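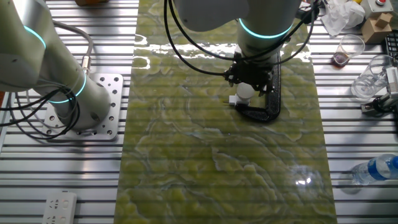

4. Setting Up the Label Printer

Place the Pruvon on a flat surface, with 20 inches of free space behind it.

1. Lift the lid and remove both foam blocks.
2. Drop the label roll onto the spindle, printed side up.
3. Feed the first label under the roller until it clicks.
4. Close the lid and plug in the power cord.
5. Hold the Feed button for 3 seconds. One blank label comes out.

Note: A full roll holds 500 labels. If the light blinks orange, the roll is not seated. Open the lid and repeat steps 2 and 3.

Caution: The print head gets hot. Let it cool before you clean it.

For error code 159, see Section 7, Clearing a Jam.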